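3.2 Parts, tray and table

The part set used in this study, which we call Stondilum, was drawn up by Tsehay Mersha and Gadisa Asfaw as a small furniture-style assembly problem. We wanted parts that a reader could copy without special tools and that would give the same difficulty from one session to the next. Earlier sets we tried, including the Baloch set, relied on color to tell the parts apart. We dropped color early. All parts in Stondilum are white, and the differences between them lie in shape and in the square black-and-white markers fixed to certain faces.

Markers are used in two ways. A marker on a part gives its position and the way it is turned. Markers on the work surface give a fixed reference for everything else. The two kinds are drawn from the same family but never share a pattern, so a part lying next to a reference marker cannot be mistaken for one.

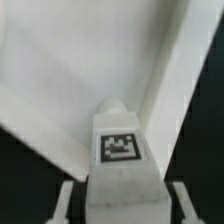
Marker size was the point on which we went back and forth the longest. A large marker reads well from a distance but takes up most of a face and leaves little room to hold the part. A small one leaves the part free but is lost as soon as the view blurs. Sudheer Venkataraman tested several sizes on spare parts before we settled on one that could still be read in most views and left a plain margin on all four sides. The margin matters more than we expected: markers trimmed right to the black border were often missed.

Loose parts start each session in a shallow white tray with raised walls. The walls keep a round part from rolling onto the table and set a clear limit to the starting area. They also make the task harder at the edges, where a part resting against a wall can only be reached from one side. 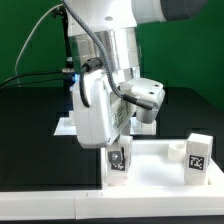 We wrote 46 starting layouts for the tray and used them in a fixed order. In most of them at least one block stands on end, which is the position needed for the first assembly step. In the rest, every block lies flat and has to be turned up first. Rings are placed last, in whatever space the blocks leave open. A layout was checked against its printed sheet before the session began, and if a part had moved - usually from a knock to the table - the tray was set again from the start.

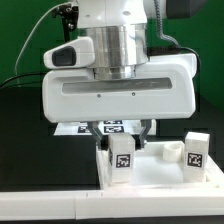
The full collection comes to 333 sessions. Six were removed for a wrong layout and are not counted in that total. Wear was light overall, with most of it on corners and on marker edges. Parts with a lifted marker were replaced with a new copy and the old one was kept for reference.

The table is black and the backdrop is a flat green. With white parts, the two together give a clean outline at nearly every angle. The weak case is a white part in front of another white surface, such as the tray floor or the reference board, where only shading separates the two. We kept this case in on purpose. Many household tasks have the same problem, and Herman Chong's notes on the Oveck kitchen trials report it for plates and pale counters.

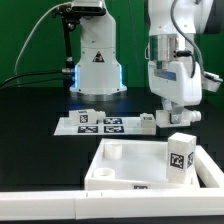

Figure 2. Reference board with printed markers on the black table, and a block with a ribbed peg held above the work area.

The board is put down before the parts and is not moved until the session is over. Its markers may be covered for part of a session as parts are set down on them. Position can still be worked out from the ones that remain in view, though with a larger error when only one is left. Section 3.3 gives the error by number of visible markers.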